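December 30, 2018

Second full day in the borrowed house. The task is plastic bags: pick one up off the carpet, carry it to the heap on the left, let go, go back for the next. I drove for most of the day and Solène Leclerc took the log. Arms started at 8:40 after the usual homing, then a restart of the left one, which came up with its wrist offset wrong again. That is the same fault as in April and I still have no explanation beyond the connector.

Target for the day was 90 demonstrations. We kept 74. Of the rest, 13 were thrown out for operator error (mine), and the others never got recorded because we ran out of time. I would rather have 74 clean ones.

Notes on driving. The two hand controllers map one to one in position, and at half rate in wrist rotation. I asked for the half rate last week and regretted it by mid-morning. For hard objects it is fine. For bags it means a long slow turn of the wrist to get the fingers pointing down, and while that goes on the view is mostly forearm. Changed it back to full rate at lunch. The first three after the change were bad and went in the bin, then my hands caught up.

The closing force took most of the morning. At the stock setting the fingers meet with nothing between them and the controller reports a good grasp, as a single layer of film is too thin to register. So the grasp flag is useless here and Solène marked success by eye. We will need to strip the flag from the files before they go to training, or the model will learn to trust it. Wrote this on the whiteboard and also here.

What works: come down from directly above, fingers open a little less than halfway, press until the carpet pushes back, close, wait one second, lift straight up. What does not work: coming in from the side. The lower finger slides under the bag and the bag rides up over the knuckle. It looks like a grasp from the head view and falls off on the way over. I did this repeatedly before I understood it.

The wait matters more than I expected. If I lift at the same moment I close, the motion in the recording blends into one curve, and in the Kesach runs the policy copied that and lifted early. A dull, visible pause gives it something to hold on to. Solène wants the pause to be the same length every time. I said I am a person and it will vary. We agreed on a click in the headphones.

Carpet is a problem I did not plan for. The big flowers have a lot of contrast, and the bag detector from Covura kept drawing boxes on them before we switched it off. It is not part of the recording, only an overlay for the driver, so no harm done. Driving without it was easier anyway. For training I think the pattern is good to have. Everything we collected at the El-Sayed flat was on plain floor, and the policy went to pieces on the first rug we showed it.

Two-handed work: mostly I parked the right arm close by and used it as a stop, so the bag could not be dragged away while the left closed on it. I did not try passing a bag from one hand to the other. It is on the list, but it doubles the length of a run and I can't do it the same way twice yet.
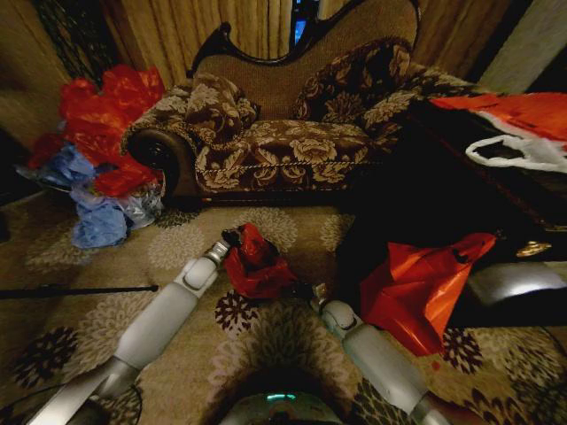
Head view, left arm holding a red bag, right arm parked beside it.

Afternoon was faster. Average run came down under 60 seconds, and I stopped looking at the controllers. Depth is still the weak point. The wide lens stretches everything near the bottom of the view, so the last few inches toward the carpet are always a guess, and I use the point where the arm slows against the floor as my signal. That means every demonstration contains a small press into the carpet. Whether this is a bad habit or a useful one depends on what the policy does with the force channel. Tisard think it should be filtered out. I want to leave it in and compare.

Shoulder sore by four. Driving is standing with your arms out in front of you for hours, and the foot pedal for start and stop does not help as I lean on the other leg. Ordered a mat.

Files copied twice, checked the counts against Solène's log, one mismatch. Run 41 is in the log and has no left wrist data. Deleted it from the set, so the real number is one less than I wrote at the top. Leaving that as written.

Tomorrow: full wrist rate from the start, new connector on the left arm, then try starting positions farther to the right. Nearly all of today's bags started near the middle and the set is lopsided for it.

Comments (4)

pdm_rig
Did you try rubber tips on the fingers? We had the same trouble with thin film and it got better once there was some friction. They wear out fast, though.

Author
Not yet. Tips would change the fingertip shape and I don't want to mix the two in one set. Maybe for the next batch.

harrow
Keep the floor press in. We filtered ours and the arm hovered just above everything.

kb
What rate are you logging at? And is the headphone click in the file as a marker, or only something you hear?

Last updated: the evening after, typos only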